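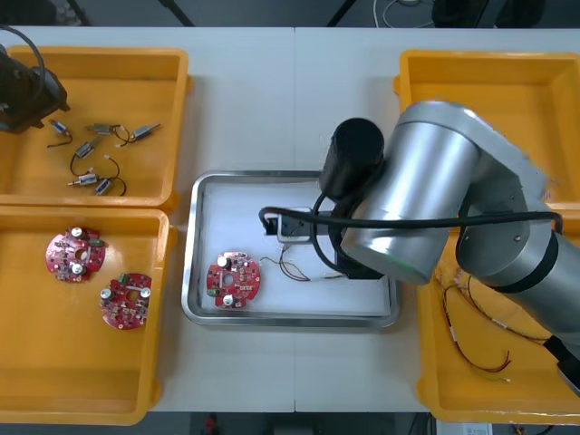 I have finally become a person who sorts her parts before starting a build, and I can't believe how much I love it! For years everything I owned lived in one deep cookie tin, and every project began with me tipping it out and swearing at it. Then Liam Furnival talked me into shallow bins. Get the yellow ones, he said, you'll see everything. And oh, you do. Six little silver motors in one bin, the round red boards in the bin next to it, the steel tray in the middle for whatever is going together next, and I can tell at a glance what I've got. Even those skinny black motor leads show up against the yellow (in the cookie tin they just vanished and came back as a knot).

Print this post | E-mail this post

The bins come from Escombe, the little surplus store out past the rail yard in Isteton. I went in on a Monday for heat shrink and came out with 4 bins, a bag of connectors and a lamp I didn't need. They were 80 cents apiece with a scuff or two. I'd have paid a lot more.

What I like best is the low sides. My old parts drawers were so deep that I had to fish around with two fingers, and I bent more motor leads that way than I care to admit. With a shallow bin your whole hand goes in flat. You can let things lie any old way, too. I used to think being organized meant lining everything up like silverware, and I'd give up after ten minutes. Now the motors go in however they land and I only care that they're in with the other motors. 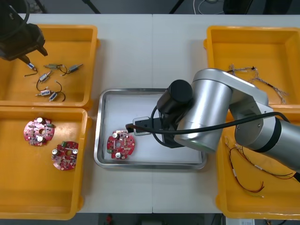
The boards get a little more respect. I keep them face up, spread out as much as the bin allows, and I've stopped stacking them completely after I scraped a part clean off one last November. That was a sad evening. Sille Baldursdóttir fixed it for me with a soldering iron older than I am and was very nice about it.

The tray was her idea as well. Hers is from a restaurant supply place and she's had it forever. The rule in her shop is that anything in the tray is spoken for, so you don't put it back and you don't borrow from it. I've adopted that word for word. It's so good for stopping halfway through and coming back after dinner!

Next up is the screw situation, which is dire. I have a Thorlacius cabinet with tiny drawers that stick, and Liam swears by muffin pans. If anybody has an opinion on muffin pans, please, I want to hear it.

Home | Older Posts | Workbench | About
6 comments | 1,423 shares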